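Travel prep at the kitchen table: passports, visas and entry papers

Check the expiration date on each passport before booking. Many countries refuse entry with less than six months left. Keep a list inside a cabinet door and review it every August. 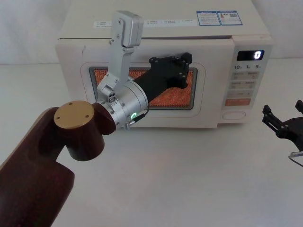
Resholm writes that a visa sticker should be checked letter by letter against the passport on the day it arrives, as a wrong digit is easier to correct from home than at the counter.

Store passports flat in a zip bag, away from the stove and sink. A damp page should be reported to the issuing office – do not apply heat to it, as the chip and laminate can be damaged. 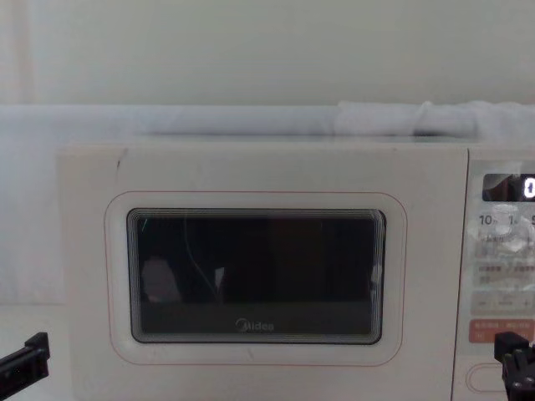

Copy the photo page and any entry stamps. Two sets are enough: one in the checked bag, one at home. Print on plain paper at 200 dpi or better.

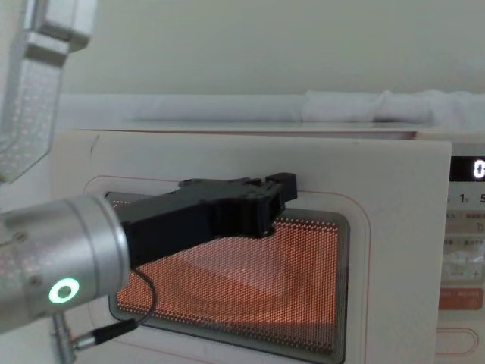
For stays over 90 days, put the permit, proof of address and return ticket in one folder, in the order the officer asks for them. Label the tab with the country and the last permitted day.
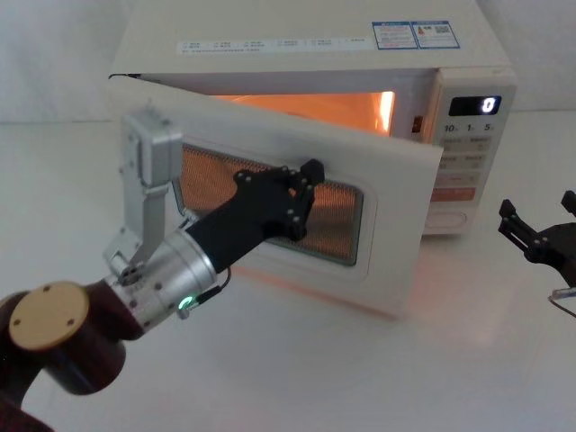
Arrival cards are filled in with black ink, capital letters only. Keep a spare pen in the folder.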